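**Ticket 1521 – left hand gripper, marker cube drifting (Fuvano rig, Climbridge)**

Picking this one up again from February. The left gripper loses its pose whenever I reach into the lockers, and the right one tracks fine. I swapped the cubes over first – same fault, same side, so the cube's okay!

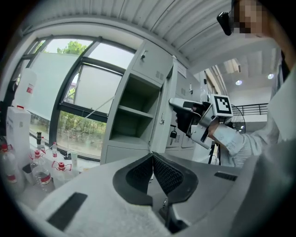 Next I went after the bracket. Two of the 4 screws at the wrist end turned by hand (ugh), so I snugged them all up and reran the calibration. Error dropped a bit but it still jumps on the low doors. My money's on the offset file, which still has the old Datthorpe bracket in it. I'll load the new one and do 6 reaches per side before I touch anything else. 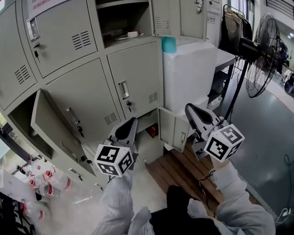
*Both grippers aimed at the lockers, marker cubes on.*

Leaving this open till the offsets are in. Possibly related: ticket 637.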